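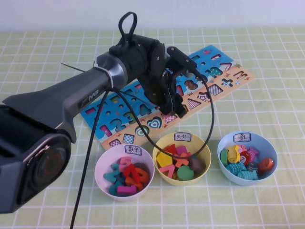

Arilness 52 Door Reinforcement Kit

Posted 2020-08-17 by Hivance Staff

Steel strike plate and hinge set for outside doors, made by Górecki. Helps a standard door frame hold up against a kick-in – screws included. Fits left- or right-hand doors. Item no. 3359.

The white finish is out of stock until October. Brown ships now from our Ukent warehouse.

This site uses cookies. Accept | Settings

© Hivance Home Security | Contact us | Back to top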